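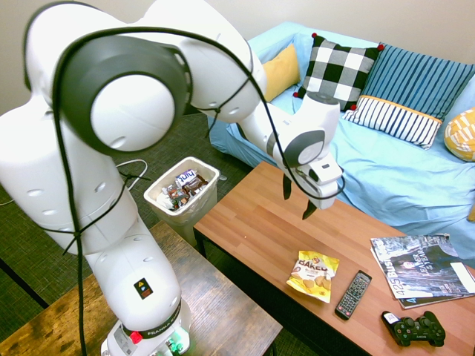 Festham coffee table in medium brown, with snacks. Light blue sofa not included!

The Festham Coffee Table

I get asked about this table more than anything else in the shop, so I've finally given it a proper page of its own. The Festham is the one I have at home (I bought mine before I ever sold one), and I'm very fond of it. It's a plain, useful living room table with a medium-brown wood-grain laminate top, a little bit of gloss to it, and dark legs. You can put your feet on it. I do!

Let me start with the top, as that's what people want to know about. Yes, it's laminate. I've sold solid wood tables for years and I love them, but I've also had the phone calls that come after a hot mug and a forgotten coaster. Laminate takes a damp cloth and a drop of dish soap and you get on with your evening. Chip crumbs, cracker dust, soda rings, the sticky thing that comes off a kid's juice box - wipe, done. Please don't use scouring pads or anything gritty on it, they'll dull the shine and I can't fix that for you.

It's not a fancy table. If you want something carved or with brass corners, have a look at the Hustuten range, which Maeve Phelan picks out for us and which is a good bit dressier (and a good bit dearer). The Festham is for the room where people eat snacks out of the bag and leave the remote somewhere under the newspaper.

What you'll want to know before you order

Height: 16 inches. That suits most regular sofas. If yours is very deep and low, measure the seat first.
Shelf: none on this model. I like the open space under it for baskets, or for your toes.
Top: medium-brown wood-grain laminate, slightly glossy
Legs: dark, packed separately in the same box
Assembly: 18 screws and the little key that comes with them
Guarantee: 5 years on the frame and legs, not on scratches

Putting it together

Lay the top face down on a blanket, not on the bare floor. Put all the screws in finger-loose, get every leg standing straight, then go around and tighten. Samer Twal from our warehouse has put together more of these than anybody and he says the people who ring up with a wobble have nearly always tightened the first leg all the way before starting the second. If you've done that, just loosen everything and start over. It goes quickly the second time.

What goes with it

I think this brown looks lovely against a light blue sofa. Gray is good too, and so is a mustardy yellow if you're brave. I'd steer away from matching it exactly to a brown floor without a rug in between, it all goes a bit muddy. We carry the Kolen flatweave rug in cream and in rust and either one works.

People also ask if they can mix it with rougher wood, something rustic with knots and a weathered grain. Go for it! A smooth top next to a knotty old side table looks like a room that somebody put together over time, and I much prefer that to a full matching set. The Baysal side table is the one I'd point you to, when we have it. At the moment we've got 7 left and the next lot comes in June.

Delivery and returns

Delivery is to your front door. If you need it carried upstairs, put a note on the order and Ultan Hegarty will call you to set it up, usually in the morning. Returns are fine if the table hasn't been assembled and you still have the box. If a part turns up damaged, send me a photo of it and I'll mail out a new one, no need to ship the whole table back.

Questions about the Festham go to Muireann Noonan at the shop. That's me, and I answer my own email, mostly after supper.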